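Notebook, handling cell
8 July 2024

Read the new draft of the good practice sheet for wrist cameras over coffee. Natália Murín wants comments from everyone who runs the arm, so these are mine, and I'll copy the polite ones over to her.

My main complaint is with section 2, which says the operator shall "confirm the camera view is adequate before starting." Adequate for what? The sheet doesn't say. I have seen people on this cell glance at a live view, see something moving, and tick the box. The box gets ticked the same way whether the view would let you find a part or only tells you the cable is plugged in. A rule that can't be failed isn't doing any work.

Vanderleia Marinho's answer is that experienced people know adequate when they see it. Maybe. She does. I'm less sure about whoever inherits the cell from us, and the February log has plenty of ticks in it that I wouldn't sign today, a few of them mine.

Things the draft gets right, so I don't sound like I hate all of it: speed limit stays on during any check with the guard open, one person holds the pendant and keeps holding it, and the tool gets named in the log before the first move. Also glad they dropped the line about "regular cleaning" of the lens. Regular meant never. The new wording ties it to the start of each session, which somebody can at least be caught not doing.

Then section 4, close range. It assumes the wrist view gets more useful the closer the tool is to the work. The Furtado handbook says the same thing and I think that's where our paragraph was lifted from, commas and all. I don't buy it. Close in, with a fixed lens, I'd expect to lose the edges first, and the edges are what we use. 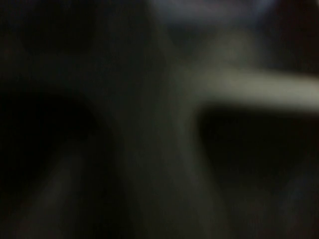 Page 8

Wrist view, for the argument with Natália. Everything is soft. There's a pale band on the right with no edge I could put a line on, a lot of near-black, a bluish glow along the top. I would not pick a grasp point off this and I wouldn't let software do it either. Under the draft as written, though, I could call it adequate. The camera is on and delivering a picture. Tick.

I can't say from one view whether the trouble is focus distance, light, the lens, or movement, and I'm not going to write down a cause I haven't checked. The sheet should make the same distinction. At present it has a single code, "image fault", which sends people straight for the lens cloth no matter what.

Proposed wording for section 2, take it or leave it:

Before the first move, the operator points the wrist camera at the printed target at working distance and reads the smallest line the job calls for. If the line can't be read, the check has failed. Write "failed" in the log and keep the view. No moves that depend on the camera until a check has passed.

Vanderleia read this over my shoulder and says the target will be lost within a week. Fair. Screw it to the base plate. She also says a pass at the target proves nothing about a dark part in a dark bin, and there I have no good reply. The target check is a floor. Some jobs will need a second look at the real part under the real lighting, and the job sheet ought to say which ones.

On image retention: the draft says keep the last 200 views and let the older ones drop. Why 200? I asked, and the number came over with the Karia template. No reason attached. If it means 200 from a busy session it covers next to nothing, and the failures are exactly what gets pushed out. I'd keep every failed check until the log page is signed and let the good ones go. Disk space is cheaper than arguing from memory.

Still unhappy about section 6, "operators should use judgment when image quality is reduced." Either strike it or say who stops the job. As it stands, if the arm clips a fixture, the judgment was mine, and if it doesn't, the procedure worked. Dururen had a sentence like that in their acceptance paperwork and we spent far too long on it.

Allex wants the sheet signed off before they'll look at the cell. I'd sooner show them a short sheet we follow than a long one we don't, but I've lost that one before.

To do:
Send Natália the section 2 wording and the view from this page.
Ask her to split "image fault" into what was seen and what was found.
Find out whether the lens on this wrist can be refocused at all or is set at the factory. Vanderleia thinks set. Check the data sheet, don't guess.
Try the target at working distance and at 2 further positions, log all of them, including the bad ones.
Do not sign the draft yet.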